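Support > Gornari Interior Doors > Owner's Guide > Section 5: Fitting the Knob and Latch

Section 5: Fitting the Knob and Latch

By now your door should be hanging on its hinges and swinging freely, and if it is, well done, because that was the heavy part! Fitting the knob is a much gentler job, and most people who have never done it before manage it in an unhurried hour with a cup of coffee nearby. If the door still rubs on the floor or against the frame, please go back to Section 4 and sort that out first. A knob fitted to a sagging door will only have to come off again.

Before you begin

Open the small bag marked Sirton and lay everything out on a towel so that nothing rolls under the furniture. You should find the latch, the strike plate, the spindle, two knobs, two rosettes, the long through-screws and a little hex key. Keep the hex key when you're finished (tape it inside the cover of this guide, if you like), as you'll want it again for the yearly check.

You will also need a Phillips screwdriver, a pencil, a sharp chisel and a soft cloth.

CAUTION: Please don't use a power driver on the through-screws. They go into soft metal posts, and it takes only a moment to strip the threads.

Fitting the latch

1. Slide the latch into the hole in the edge of the door, with the slanted side of the bolt facing the direction in which the door closes. Everyone gets this backward at least once, so push the door almost shut and have a look before you go any further.

2. Draw around the latch plate with your pencil, take the latch out again, and chisel away just enough wood for the plate to sit flush. Go slowly and take thin shavings.

3. Put the latch back and fasten it with the two short screws. Snug is plenty.

Fitting the knobs

4. Push the spindle through the square opening in the latch until the same length sticks out on either side of the door.

5. Slip a rosette over each end of the spindle, line up the screw posts, and start both through-screws by hand. Tighten them a little at a time, going back and forth between the two, so the rosettes draw up evenly.

6. Slide the knobs onto the spindle. With a wooden knob face on a dark rosette, turn the knob until you like the way the grain sits against the grain of the door, and then tighten the set screw with the hex key.

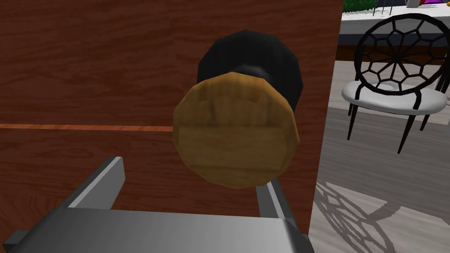
7. Turn the knob both ways with the door open. The bolt should draw back fully and spring out again on its own. If it feels stiff, loosen the through-screws by a quarter turn and try again.

NOTE: The Terus knob set has a privacy button, which must be on the inside of the room. Check this before you do up the set screw, especially on a bathroom door.

Looking after the finish

Wipe the knobs with a soft, barely damp cloth and dry them right away. Once a year, rub a few drops of Polák furniture oil into wooden knobs and leave it overnight before buffing. Our workshop manager, Otakar Beneš, likes to do his in July, when the windows can stay open. While you have the oil out, check the set screws too. The latch is tested to 3,000 openings before it leaves us, but a loose screw will wear it much sooner than that.

If a part is missing from your bag, write to us with the number printed on the label. Replacement set screws are part 103 and are sent free of charge.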